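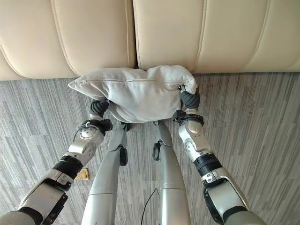
Work on the Lema Street family lounge has moved from clearing out to furnishing since our last report in September. The room was a storeroom until this year, and most of the grant so far has gone on getting it usable: the carpet, the lighting and the seating. The carpet is the gray stripe we quoted for, and the cream leather sofa stands on it. We chose leather for the seating so it can be wiped down between visits. The pillows are light gray fabric with a zipper, which lets us take the covers off and wash them.

**Spending to date**

- Total grant: $3,323
- Spent on furniture and soft goods: $1,475
- Remaining: the balance, held for shelving, a changing table and paint

The sofa came from Flokura and was the largest single cost. Delivery was charged separately, which we had not allowed for, and we covered it from our own budget. Cerent supplied the carpet at the price on the original quote.

**Use of the room**

We opened the lounge for a trial on weekday mornings. Over the trial, 20 families used it, and 13 of them came back at least once. Most stayed for less than an hour. Parents asked for a lower light near the window and somewhere to put a cup down. We have ordered a side table. The light will have to wait until the electrician is back in the building for other work.

**What is behind schedule**

The shelving from Celness has been delayed twice. We now have a delivery slot in the new year and have asked for that in writing. Until the shelves arrive, toys and books are kept in the front office and brought in each morning, which takes staff time we did not plan for.

The pillow covers have held up in the wash but come out creased. We would like to buy a second set so that one can be in use while the other is being laundered. This fits within the soft goods line and needs no change to the agreed budget.

**Next report**

We will send receipts for the shelving and the changing table with the next update. Questions about the figures can go to Peninah Mfinanga at the front office.

Sunday, November 28, 2021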